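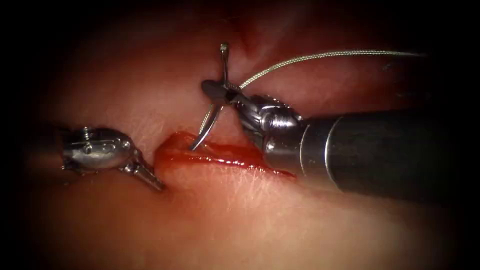
Orkari Skin Closure Practice Pad, Model 70
Made by Vatex. Replaces the Tefera pad in all course kits.

The Model 70 is a soft bench pad for practicing suture placement, needle angle and knot tension. It is sold to teaching labs and to single users. The surface takes repeated needle passes and can be cut by the user with a standard scalpel blade.

Construction
The top layer is thin and firm and stands in for skin. The layer under it is softer and lets the needle turn through its full curve. A mesh between the two carries the load of the thread and slows tearing at the edge of a cut. The pad contains no latex and no animal products.

Hardness, top layer: 55 on the Shore 00 scale
Storage: flat, out of direct sun
Pads per carton: 2
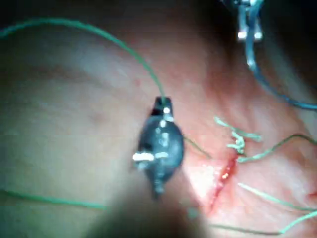 Preparing and using the pad
Let the pad reach room temperature before cutting. Cut through the top layer and the mesh in one pass. Keep new cuts at least two finger widths from any old one. Place bites at equal depth on both sides and bring the edges together without bunching. If the thread pulls through, lower the tension or take a wider bite.

Practice blood is sold separately under the Nokel name. Apply it with the dropper supplied. Other dyes may stain the top layer for good; this does not affect handling.
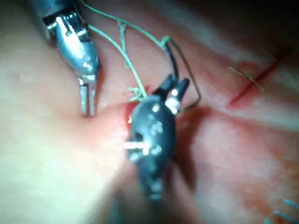

Wipe the surface with a damp cloth and mild soap after each session. Do not use alcohol, acetone or oil-based cleaners. Remove all thread before storage, and dust lightly with cornstarch if the surface becomes tacky. Do not stack pads face to face.

Ordering
Cartons ship flat. The Model 70 fits the older Tefera tray without an adapter. Opened cartons cannot be returned. For training use only.

Page revised 11/01/2022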